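# 菜刀

先说明一下，这个词条是我一个人慢慢写起来的，2022年7月又大改过一遍，语气比较随便，大家多包涵！想看严肃定义的话，第一段就够了：菜刀是中式厨房里最常用的刀，刀身宽，大致呈长方形，一把刀兼管切、片、剁、拍、铲。剩下的都是我忍不住要多说的。

## 名字

“菜刀”两个字其实挺含糊的。在我外婆家，菜刀就是家里那把刀，切肉也叫菜刀，切西瓜也叫菜刀。到了店里才会分片刀、桑刀、文武刀、斩骨刀（广东的师傅还会再往下分，我每次听都头晕）。英文里常常一律叫 cleaver，我觉得这个译法害了不少人：cleaver 在西式厨房里多半指劈骨头的厚刀，于是有人买了把薄薄的片刀回去砍猪筒骨，刀口崩得像锯子，还写信来问我是不是买到了假货。

## 几种常见的类型

**片刀**最薄，刀身轻，切肉丝、片鱼、切豆腐干都靠它。怕硬东西，冻肉和骨头都别碰。

**桑刀**也薄，刀身比片刀窄长一点，据说名字和切桑叶喂蚕有关，这个说法我没找到特别可靠的出处，先放在这里。

**文武刀**又叫前切后斩刀，前半段薄，后半段靠近刀跟的地方厚一些，能对付鸡骨、鱼骨。家里只想放一把刀的话，我一般推荐这种。

**斩骨刀**又厚又沉，刃口角度大，靠的是重量。它切菜很难用，番茄到它手里基本就是番茄酱了。

## 钢和刀柄

老派的刀用碳钢，好磨，锋利起来真是痛快，可是切完柠檬忘了擦，转头就是一片锈斑。不锈钢省心得多，代价是磨起来费劲一些。还有夹钢的做法，中间一层硬钢做刃，两边包软一点的材料，老铁匠铺里很常见。

刀柄有木的，也有和刀身连成一体的金属柄。木柄握着舒服，泡水久了会松；金属柄好洗，沾了油就滑，我自己用的时候总要在旁边搭一块干布。

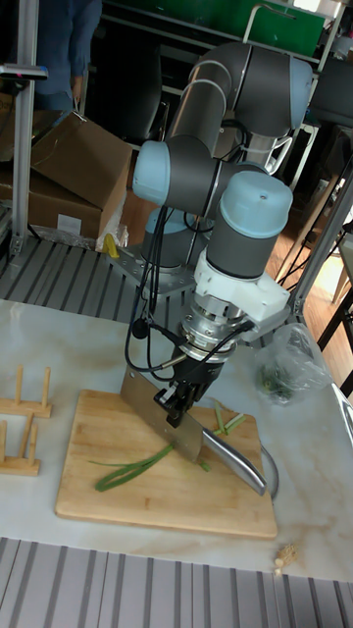

说到握法，初学的人喜欢整只手攥住刀柄，像拿锤子那样。剁骨头这样可以，切菜就累得很。更稳的办法是拇指和食指捏住刀身靠近柄的位置，剩下三根手指松松地环着柄。另一只手的指尖往里收，用指节顶着刀面，刀贴着指节上下走。刚开始会觉得别扭极了，练几顿饭就顺了！

## 砧板

砧板和刀是一家的，所以也写在这个词条里。木砧板有一点弹性，对刀口友善；竹的偏硬；玻璃的请拿去放水果，别往上面下刀。圆的厚砧板适合剁，方的薄板适合切，板子底下垫一块湿布就不会跑。

## 磨刀

我的习惯是切菜的刀用1000目左右的石头开，再用2000目的收。每一面推几下我从来不数，摸到另一面起了毛边就翻过来。角度比力气要紧，手腕锁住，别边推边晃。石头中间凹下去了要修平，不修的话怎么磨都是歪的（我歪了好几年）。

碗底也能磨刀，这是真的，翻过来那一圈没上釉的陶就行，应急很好用。不过别指望它把一把彻底钝掉的刀救回来。

## 刀面的用处

我最喜欢菜刀的地方，是它那一大块刀面。拍蒜、拍黄瓜、压虾泥，切好的葱花往上一铲就进锅了。刀背可以捶肉，刀跟的尖角可以挖土豆芽眼。西班牙的读者 Purificación Lorente 写信告诉我，她拿刀面压烤熟的红椒去皮，我照着试了一次，还真不错，就是台面弄得一塌糊涂。

## 保养

洗完马上擦干，竖着放或者插在刀架上，别丢进水槽里和碗挤在一起。碳钢刀长时间不用，抹一层薄薄的食用油。洗碗机就算了。已经长了浮锈的，用萝卜头蘸去污粉擦，擦完冲净、擦干、再上油。

## 待补

历史部分我还没写完，手边的笔记里有一条记着1779年，后面跟了个问号，我完全想不起来是从哪本书抄的，查到之前先不放进正文。各地铁匠铺的打法也想单独开一节，老家有打刀手艺的朋友欢迎来信。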